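From: Craig Jardine
To: Nisbet list
Subject: Re: Dirnia hand gripper kit – worth the money?

Hi all,

Wilma wrote:

> Has anyone on here bought the Dirnia kit, the hand-held one
> with the two-finger gripper? We have a bit of budget that has
> to be spent by the end of February and I'm tempted, but the
> Tustholm page is mostly adjectives. I'd like to know how the
> fingers hold up, how long it takes a new person to get useful
> with it, and whether the software does what they claim. We
> would be doing tabletop sorting to start with, small parts in
> and out of bins.
>
> Also, do I need the training package or is it a rip-off?
>
> Wilma Sutherland

Wilma, you picked a good time to ask. We've had two of the Dirnia units since last fall and I've been meaning to write something up for the list, so you're getting it now whether you wanted this much or not!

Getting started was easier than I expected. The box comes with the handle and gripper assembled, the camera mount in its own bag, a spare pair of finger pads and a little bag of screws that are all nearly the same length but not quite (lay them out on a towel before you start, trust me). The printed guide is okay up to the calibration step, where it sends you to a web page that has since moved. Write to Tustholm support and they'll mail you the PDF. I had mine back the same afternoon, so no complaints there.

The squeeze action is nice. It's light enough that my hand doesn't cramp, and the fingers come together squarely, which was my big gripe with the Jastuvley one we had on loan before. That one always closed a hair off center and you'd end up pinching things by a corner. With the Dirnia I stopped thinking about the closing part after the first morning and just worked.

What I'm less happy about is the pads. The gripping surface wears. We logged 126 recordings on the first pair before I noticed thin things starting to slip, and I swapped them out then. Maybe I could have gone further, but redoing a whole afternoon's work because of a slippery pad is not my idea of fun. Replacements are cheap, shipping is not, so order a few pairs together.

For the bin work we settled on shallow plastic bins on a plain wooden table, and I'd start there if I were you. Deep bins look tidy on a shelf but you end up knocking your knuckles on the rim all day long. It's comfortable enough to do from an office chair too, so don't let anybody sell you a standing bench for it.
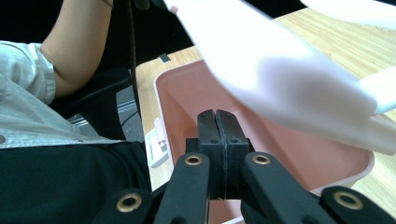 Do you need the training package to get good recordings out of it?

Most people can skip it. The package is a video call, a workbook and a month of email help, and the first two cover what you'd pick up by yourself in a couple of days of messing around. The email help is the part I'd pay for if they sold it separately, and I've told them so.

On the software, it mostly does what the page says. Recording starts and stops from a button on the handle, files get named sensibly, and the viewer lets you trim the ends and toss the bad ones. Exporting is slow. We're at over 1000 recordings now and a full export is something I set going before I leave for the night. There's supposed to be an update that only exports the new stuff – I'll believe it when I see it.

One more gripe and then I'll quit. The cable is too short! If your computer sits on the floor you'll want an extension, and it has to be a decent one, as the cheap one from my desk drawer dropped the connection every time I reached across the table. I lost a good chunk of a day figuring that out.

Would I buy it again? Yeah, I would, for tabletop stuff. If you were planning on anything heavy, or anything oily, I'd ask Tustholm for a loaner first and try it on your own parts. They don't advertise loaners but they do have them.

If you want to come by and try ours before your money runs out, just shout. Mornings are best, we're usually packed up by 3. And if anyone else on the list has found a pad material that lasts longer, please post it, I'd love to hear what you're using.

Craig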